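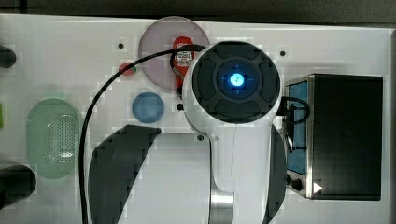 One reader of the Fliltuvach household pages objects that a drain tray is no colander and should get its own entry. For now both are covered together.

Drain tray (also drainer tray, sink basket) - a shallow kitchen dish with holes in the base, used for rinsing fruit, salad or small washed items. Usually oval or a rectangle with rounded corners. Light green, pink and blue see-through plastic are common, often sold with plain dishes in matching tints.

Use
Rinse, shake, leave to stand on a saucer or a solid dish. Holes of 2 mm hold back peas and most berries, rice slips thru. Small trays take up to 10 plums. Not for boiling pasta, thin plastic bends.

Care
Warm water, soft brush. Seeds lodge in the holes - soak first. Lime film comes off with vinegar, 20 minutes, then rinse.

Makers
Prundik lists an oval tray as item 2831. Grasso dropped its own in December, the round version is stil sold.

See also: colander, sieve, dish rack

Last edited 03/02/2024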